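Put the Grapes on a Plate

I grew up in a house where fruit was eaten out of the bag, standing up, with the refrigerator door open. Grapes were the worst for this. You pulled off five or six, closed the door, and came back in a few minutes. By evening the bag held bare stems and a few soft ones at the bottom, and no one could remember having any.

I now think grapes should go on a plate before anyone eats them. A big plate, bigger than they need, and white if you own one.

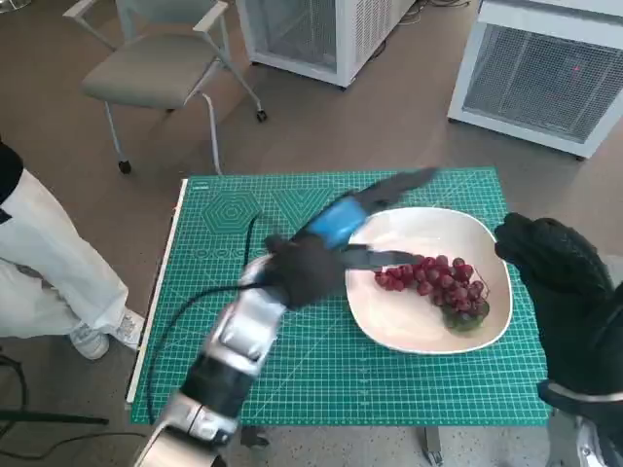 My reasons are practical. On a plate you see the whole bunch at once. The soft ones show up and you can pick them off before they spoil the ones next to them. You see how much you are taking. Other people in the house see that there is fruit, and they eat it. My aunt Celina Jakubowski ran the lunch counter at Czarnecka until she was 72, and she told me the fruit in the deep bowl came back to the kitchen every afternoon. She switched to flat plates one July and had to order more grapes.

There is the matter of the bunch itself. Many people pull every grape off the stem and pile them up loose. I leave the bunch whole. The grapes don't roll, and a person who wants three takes three.

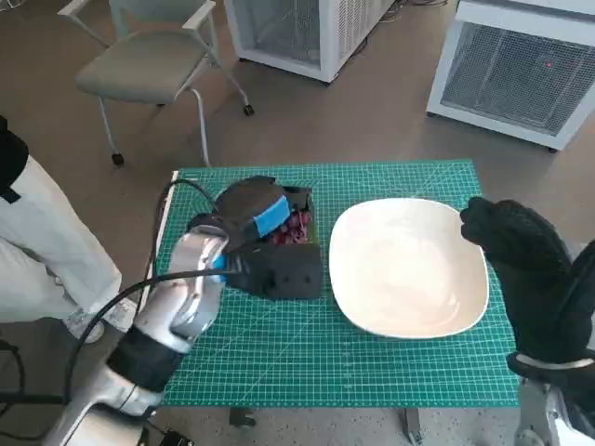
Storage is a separate job from serving, and most kitchens mix the two up. A container is good at keeping fruit together and out of the way on a crowded shelf. It is bad at offering it. Put grapes in a black one with an empty white plate beside it, and all you get of the fruit is what shows through the opening. Guests will not reach into that. They wait to be told they may, and then they say they're fine.

The usual objection is the extra dish. I accept it. A plate that has held grapes needs a rinse and a wipe -- less work than a coffee cup. I also don't care what the plate sits on. A work table is fine if that is where people are. Hubert Kubiak, my neighbor, says a plate on a work table is asking to be knocked off. He has broken one plate in all the years I have known him, and it was in the sink. 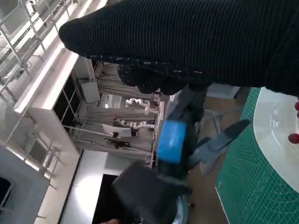 I would not extend the rule to everything. Cherries do better in a bowl, with a second bowl for the pits. Berries bruise if you move them twice, so leave them in whatever they came in. Apples can sit anywhere. Grapes are the fruit that gains the most from being set out, and they are the one I most often see left in the bag.

Comments (3)

Lena Malinowski
We did this with our kids and they went through a bunch before dinner. I'm not sure that was the goal, but at least it wasn't crackers.

Damian Piątek
Disagree on the stem. Scissors, small clusters, then the plate. Otherwise one person tugs and the whole bunch moves.

Renata Górecki
My mother is 97 and still eats them out of the bag. I'm not going to be the one to tell her.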